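洗面台タスクの運用ルール、書き直し中のメモ 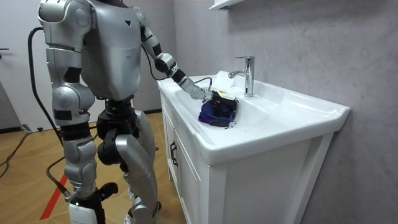
洗面台での布タスク。右腕を洗面ボウルに入れて、グリッパーで紺と紫の布を押さえているところ。

またルールの話です。すみません、最近こればっかり。

日付は3/30/19。年度末の書類が全部残ってるのに、なぜか朝から手順書を直してる。現実逃避ともいう。

うちのチームで使っている「作業環境での人型機の運用ルール」、初版を書いたのは2月。当時は机の上の作業しか想定してなかった。皿を動かす、箱を開ける、そのくらい。それが家の設備を使う作業に広がって、キッチン、洗面所、と増えていって、ルールのほうが追いつかなくなった。で、Skerholm(社内での今期の計画の呼び名)の打ち合わせで、Borghild Moenさんに「これ、水回りのこと一行も書いてないよね」と言われた。はい、書いてないです。

というわけで書き直し。途中経過をここに置いておく。完成版じゃないので、そのまま使わないでください。

先に全体の方針だけ。

・規格を読む。読んだうえで、規格が黙っている部分を自分たちで決める
・決めたことは一枚に収める
・一枚に収まらなかったら、決めすぎ

三つめはAlvar Sundqvistさんの受け売り。前の職場で300項目のチェックリストを運用していたらしい。全部に印がついていて、全部読まれていなかったそうで。それを聞いてから長いリストが怖い。

規格のこと。産業用ロボットの安全ならISO 10218、協働運転ならISO/TS 15066、生活支援ロボットならISO 13482。どれも読む価値はある。リスクアセスメントの考え方はISO 12100から入るのがいいと思う。ただ、二本足で立つ機体が洗面台の前で布をいじる、という状況にぴったりの文書はない。10218だと「柵の中の機械」の発想が強いし、13482だと今度はサービスとして人に使われる前提の話が多い。研究用の環境はその隙間。隙間だから何をしてもいい、ではなくて、隙間だから自分で書くしかない。めんどくさい。

しかも二足だと、非常停止の意味が変わる。アームだけの機械なら動力を切れば(ブレーキの仕様によるけど)だいたいその場で止まる。立っている機体は動力を切ったら倒れるかもしれない。倒れる先に人がいたら、止めたことで危なくなる。なので「危ないと思ったら即ボタン」と一行で書いて終わりにできない。この点、初版では書いて終わりにしてました。反省。

以下、今の案。順番は作業の順。

1. 床

床のテープ。写真にも赤い線が一本、足元のあたりを斜めに走ってるけど、線の意味は必ず文章で書く。線だけ貼って満足しない。うちの案はこう。「運転中は赤線を越えない。越える用があるときは声に出して、操作者の返事を待つ」。返事を待つ、が大事。初版は「声をかける」までで、Marlene Gerlachさんに「声かけたら入っていいって読めますよ」と指摘された。読める。確かに。

線の位置は機体の腕の届く範囲だけで決めない。倒れたときの範囲で決める。腕より身長のほうが効いてくる。洗面台みたいに片側に家具がある配置だと、家具にぶつかって倒れる向きが変わることも考えておく。

それと線の色を増やさないこと。一時期、赤、黄、青と三色あって、青の意味を覚えているのがMareike Seidelさんだけだった。青は廃止。

2. ケーブル

いちばん揉めた項目。背中から出た太いケーブルが床のほうへ下りていて、床にも別のケーブルが這っている、こういう配置だと、人がつまずくのと機体が自分で踏むのと、両方ある。

案:
・床のケーブルは人の通り道を横切らせない。どうしても横切るならカバーをかける
・背中側のケーブルは、機体が一歩下がっても足に届かない長さと取り回しにする
・使っていないコネクタやプラグを床に置かない。抜いたら片づける
・手首まわりの細い線は毎回目で見る。輪になって浮いてる部分は引っかかりやすい

四つめは洗面台で特に。蛇口のレバーと吐水口が手首のすぐ近くにある。細い配線の輪っかがレバーに引っかかったら、線が切れるかレバーが動くか。どっちも嫌。結束バンドで留めるか、可動域を確認したうえで輪を小さくするか。留めすぎると今度は手首を回したときに突っ張るので、留めたあとに手首を端から端まで回してみる。これは手でゆっくり。

三つめは自分がいちばん守れてないやつです。写真の左端のほう、床にコネクタかプラグらしき小さいのがあるでしょう。ああいうの。書いた人間が守ってないルールは弱い。

3. 水

今回の本題。のはずなんだけど、書いてみたら短かった。

まず、水を使うかどうかを作業の前に決める。途中で変えない。「乾いた作業」と「濡れた作業」は別の作業として扱い、記録も別。乾いた作業では止水栓を閉める。レバーが倒れても水が出ないように、元から。

濡れた作業をやるなら、グリッパーと手首の防水がどこまであるかを仕様書で確認して、紙に書いて貼る。「たぶん大丈夫」は書かない。IP等級が書いてない部品は防水なしとして扱う。手首が防水でも指先のセンサーが違う、みたいなことはざらにあるので、一番弱い部品に合わせる。

床に電源まわりの箱を置いてる場合は、水の届かないところへ。床から浮かせる。漏電遮断器は作業前にテストボタンを押す。押すだけなのに忘れる。忘れるのでリストの一番上に置いた。

あと布。布は水を吸って運ぶ。ボウルの中で濡らした布を持ち上げたら、水は腕に沿って垂れてくる。肘より手首が高い姿勢だと、前腕の継ぎ目のほうへ流れる。この話をLyimoの人たち(隣の部屋で調理タスクをやってるチーム)にしたら、向こうは油で同じことを考えてた。もっと早く聞けばよかった。

4. 対象物

何を触らせていいか。ここは具体的に。

・布は可。ただし大きさを決めておく
・薄いビニール、ティッシュの類は、使うなら数を決めて、作業後に全部あるか確かめる。排水口に入ると面倒
・ガラス、刃物、薬品は不可。掃除用の洗剤も今のところ不可
・ボウルの中に残ったかけらや粒は、次の回の前に拭く

二つめ、写真では布のそばに白い半透明のくしゃっとしたものがある。ビニール袋かティッシュか、写真だけだと正直わからない。でもこれが問題で、記録から何だったかわからないと再現ができない。だから「対象物の欄には素材を書く」を追加。「白いやつ」禁止。布の欄も「布」だけだと足りなくて、素材、寸法、色。

それと押しつける力。上から押さえる動作は、つかむ動作と別に上限を決める。陶器のボウルは硬いので、布ごしに底を押すと布がクッションになるつもりでいて、ならない。上限を超えたら止まる、だけだと押したまま止まるから、「少し戻って止まる」にする。この書き方はDoreoの手順書から借りた(許可はもらってます)。あちらは食器棚が専門。

5. 人

最少人数は二人。操作する人と、見る人。見る人は見る以外のことをしない。スマホ、メモ、雑談なし。メモは止まってから。

見る人が非常停止を持つ。で、さっきの倒れる問題。案では止め方を三段階に分けた。

一段目、動作を止めて姿勢を保つ。普段はこれ。
二段目、腕を引いてから、吊り具か支えに体重を預けて止める。
三段目、動力遮断。人に危険が迫っているとき。

三段目は倒れる前提で、倒れる側に誰もいないことを確認...する余裕がないから三段目なわけで、だから最初から倒れる側に人を入れない。床の線に戻ってくる。ぐるぐる回る。でもこの順序で書いたら、初めて読んだ人にも通じた。

見る人の交代は20分ごと。短いと言われる。短くていいです、集中が切れた見張りはいないのと同じなので。Muireann Hegartyさんだけは「もっと短くても」と言っていた。

6. 記録

壊れた、こぼれた、ぶつかった、は全部書く。ヒヤリも書く。書いた人を責めない。責めないことを文書に明記する。これは入れるか迷ったけど入れた。

記録用紙は一枚で、欄は日付、作業名、乾/濡、対象物、見る人の名前、起きたこと。所要時間の欄は消した。時間を書かせると急ぐ。

初版を運用した期間のヒヤリが61件。内訳を見たら、ケーブル関係が一番多くて、水はほとんどない(やってないんだから当たり前)。数字が少ないのを「安全だった」と読むのはやめよう、という注意書きも足した。件数が減ったときは、報告が減っただけかも、とまず疑う。

7. 家具を傷めない

地味だけど。洗面台も床も借りもののことが多い。うちもそう。寄せ木の床は重いものを一点で受けると凹むし、戻らない。扉の取っ手は機体の脚と同じくらいの高さに来ることがあって、膝を曲げた拍子に当たる。作業前に膝の前のすき間を見る。取っ手を外せるなら外す。外したネジは袋に入れて扉の内側に貼る。

足元に載せたり留めたりする付属品も同じで、出っ張りが増えると当たる場所も増える。付けたらすき間を見直す。

まだ決まってないこと。

・見学者の扱い。線の外ならいいのか、部屋の外か。自分は部屋の外派
・遠隔で操作する場合、操作者が部屋にいないときの「声に出して、返事を待つ」をどうするか。ヘッドセット必須かな
・Ronis(うちで使ってる記録用のツール)の対象物欄、自由記述のままでいいのか選択式にするのか。自由記述だと「白いやつ」が復活する気がする
・一枚に収まるのか。今これ、確実に二枚ある。文字を小さくするのはナシで

とりあえず削れそうなのは7の後半と、6の注意書きの言い回し。あと4の力の話は設定値の表に移せば短くなる。表は別紙でもいいことにする。別紙は一枚に数えない。ずるい。

読み返したら1の「返事を待つ」のところ、返事がなかった場合どうするか書いてなかった。入らない。返事がなければ入らないです。追記しときます。

コメント欄は開けてあるので、似たような環境でやってる方、特に濡れた作業をもうやってる方、止水栓と手首の配線をどうしてるか教えてください。返信は遅いでず。書類の山がまだあるので。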